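Konrad Żak spent 11 months as a civilian monitor on the ceasefire line outside Clusisley. He came home in November and has not unpacked everything yet.

He is wary of the word "mission". The people who lived along the line, he says, called the monitors "the vans", and he thinks that was fair.

"We drove, we stopped, we wrote down what we heard and where we were when we heard it," he says. "Then we drove to the next place. If both sides were angry with us by the evening, we had probably written it down properly."

The truce had been signed before he arrived. It held well in the town and badly in the fields to the north, where the two positions were 400 metres apart at the nearest point. Small-arms fire was common after dark. Heavier weapons were meant to have been withdrawn to agreed storage sites, and part of the monitors' work was to visit those sites and check the serial numbers against a list.

"Sometimes you were let in at once, and sometimes the man with the key was at lunch until four o'clock," he says. "You put that in the report as well. You don't write that he was lying. You write that access was not given and what reason you were told."

Żak worked in a team with Radosław Zawadzka, a former railway engineer who had served on an earlier deployment. The two shared a rented house on the Flestamen road with an interpreter and a driver. Zawadzka taught him to tell outgoing fire from incoming, and to keep the engine running when they stopped near the bridge.

The bridge comes up often. It was the only crossing open to civilians, and it closed whenever there was shooting. Older people crossed to collect pensions, and students crossed for exams. In the spring it was shut for two weeks after a shell landed on the approach road. Both commands denied firing it.

"We went out the next morning and measured the crater," Żak says. "We gave a direction. One side's newspaper printed half of our sentence and the other side's newspaper printed the other half."

Did he ever feel in danger? He takes some time over this. There was one afternoon, he says, when their vehicle was held at a checkpoint by men who had been drinking, and a radio was taken. It came back the following day with an apology from an officer he had not met before. Zawadzka did most of the talking.

"Radek speaks slowly when things are bad. I speak fast. So I kept quiet."

He is more critical of the arrangement itself. The monitors had no power to make anyone do anything, and their reports went to a joint commission that met irregularly. Night patrols were stopped in the summer on safety grounds, although most of the violations took place at night. He put his objections in writing and was thanked for them.

"I understand why they did it. But we were then reporting on the quiet part of the day and the figures looked better. People in the villages noticed that straight away." 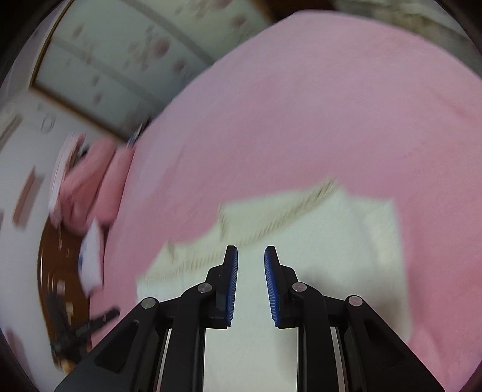 A white cloth with a beige edging.

Since his return he has been working for Zieliński, a firm of surveyors, on drainage maps. He says he likes the hours. He still reads the daily summary from the line, usually before breakfast, and knows most of the place names in it without looking them up.

Talks on extending the truce are due to resume in Calono, where the last round ended without a joint statement. Żak expects the monitors to be kept on, with fewer staff. Asked whether he would go back, he says he has been sent the form and has filled in the first page.

"My sister thinks I should leave it there," he says. "Radek has already sent his."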